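Asociación de Vecinos de Plaltcombe
Acta de la reunión ordinaria de mayo

Lugar: sala de lectura, planta baja.
Hora de inicio: 18:30.
Asistentes: Senga Leckie (preside), Inna Horobets (toma el acta), Seo-ah Joo, Alistair Jardine.
Excusa su ausencia: Ruairi Geddes, que envía observaciones por correo al punto 4.

1. Acta anterior
Se aprueba con una corrección: donde decía «calle Strachan, acera norte» debe decir «acera sur».

2. Parada de autobús de la calle Strachan
Alistair Jardine informa de la respuesta de la empresa Costine a la carta enviada en marzo. Costine mantiene el traslado provisional de la parada hasta que acaben las obras del colector. No da fecha. Propone colocar un cartel con el plano del recorrido a pie, que son casi 41 metros más que antes para quien viene del mercado. Seo-ah Joo señala que la distancia es lo de menos y que el problema está en el cruce, sin rebaje en el bordillo. Se acuerda pedir por escrito una rampa provisional y mandar copia al distrito. Se encarga Jardine.

3. Horario de la sala de lectura
Se estudia abrir una tarde más durante la época de exámenes. Inna Horobets recuerda que el seguro exige dos personas con llave en el edificio mientras haya público. Hay una sola disponible después de las 20:00. Queda pendiente hasta ver quién puede quedarse. Entretanto se mantiene el cierre a las 20:00 y se corregirá la hoja de la puerta, que sigue con el horario de invierno.

4. Humedades del muro trasero
Se leen dos presupuestos. El de Stetovico incluye picado, mortero de cal y pintura, con un plazo de seis semanas. El otro no detalla el secado entre capas y se descarta por unanimidad. Ruairi Geddes pide en su correo que no se pinte antes del otoño y que se revise la bajante, que a su juicio es de donde viene el agua. Se acepta lo segundo. Sobre la pintura se consultará a Stetovico antes de firmar. La presidenta pide que el presupuesto definitivo separe mano de obra y material.

5. Cuotas
Se mantiene la cuota en 30 euros. Los recibos devueltos se volverán a pasar en junio, previo aviso por teléfono.

6. Ruegos y preguntas
Seo-ah Joo pregunta por las sillas prestadas al colegio. Leckie llamará para que las devuelvan antes de la próxima reunión. Horobets pide que los puntos del orden del día se manden con más antelación.

Se levanta la sesión a las 20:00. La próxima reunión se convocará cuando haya respuesta de Costine. 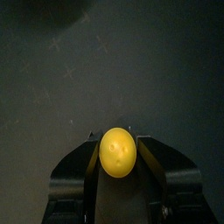 Ruairi Geddes
Gracias por el acta. En el punto 4 falta una cosa de mi correo: la bajante que hay que revisar es la del patio, no la de la fachada, que se cambió entera cuando se arregló el tejado. Si los de Stetovico vienen a mirarla, puedo abrirles yo por la mañana.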